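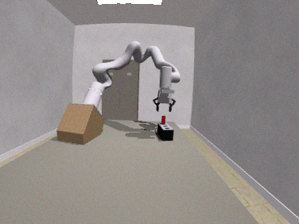 The simulator, a little before lunch. Gripper open, red peg waiting.

November, evening

Spent the day teaching an arm that doesn't exist to pick up a peg that doesn't exist, and my shoulder hurts for real. Leonie wants 40 clean demos by the end of the week. I have 2. One of those is clean if you squint.

The controller drifts left whenever I stop to think, so I've been trying not to think. Went well until coffee. After that I knocked the peg over, chased it across the mat, closed the fingers on nothing and lifted that nothing very smoothly. Severin watched the replay and asked if he could keep it.

Also found out that the model copies my hesitating. There's a little wobble I do before I go down, and last night's policy does it too, faithfully, like a kid who has picked up Dad's swearing. Severin says I should record faster. Leonie says slower. I've decided to record after breakfast.

Dreser called about the invoice again. Didn't pick up. My grip on things is limited at the moment.

Must buy wrist brace, cat litter.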